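Comparing two finger sets for the hand-held gripper

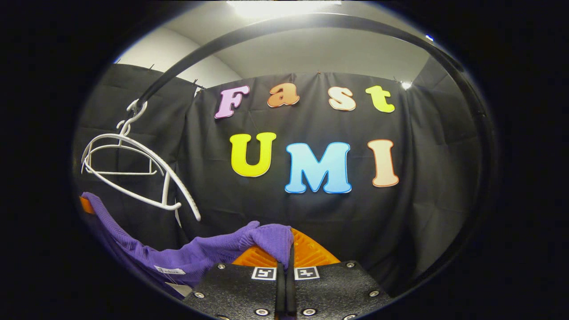
In October we finally had time to compare the two sets of fingers that Toshio Hoshino prepared before the summer. Until now we all used the first set, named Letar, mostly out of habit. The second set is called Susska. It has the same length but a softer tip, and the question was if the softer tip is worth the extra work of changing it when it wears out.

The task was clothes, and mainly knitwear. You pick up the garment by the shoulder, bring it to the hanger, put one side on, let go, and take the other side. Woven shirts are easier for us and we left them out this time. A knit stretches when you pull it, so the place where you hold it moves away from the place where you wanted to hold it. Siv Lundgren and Khairul Liem shared the demonstrations, and they changed places after every 27 trials, so that one person's style would not decide the result.

We recorded 356 trials with Letar and 312 with Susska. The numbers are not equal, for we lost one afternoon with Susska when the tip on the left finger came loose and had to be glued again. Letar dropped the garment 27 times. Susska dropped it 15 times. I would not make a big conclusion from this difference, but Khairul says he also felt it in the hand, especially with the thin ribbed knits — there he could close with less force and still keep the fabric.

There was also one thing against Susska. The soft tip does not like to let go. When the shoulder of the garment is already on the hanger and you open the fingers, sometimes the fabric follows the tip for a moment and slides off again. We counted this as a failed hanging and not as a drop, and it happened more with Susska than with Letar. Siv found that a small turn of the wrist before opening helps. It is now written in the instructions for new people, on the second page.

The wrist camera was the same in both rounds, and so were the lens and the markers. Roswitha Gerlach checked the finger width measurement before each change of fingers. Please do this also when you change only one finger, and save the result in the Fourie folder together with the recordings.

Next we want to try a third version, with the soft material only on the lower half of the tip. Valter Sjöberg has the drawing ready. If you have knits at home that you do not use anymore, children's sizes too, please leave them in the box next to the Grakeck shelf.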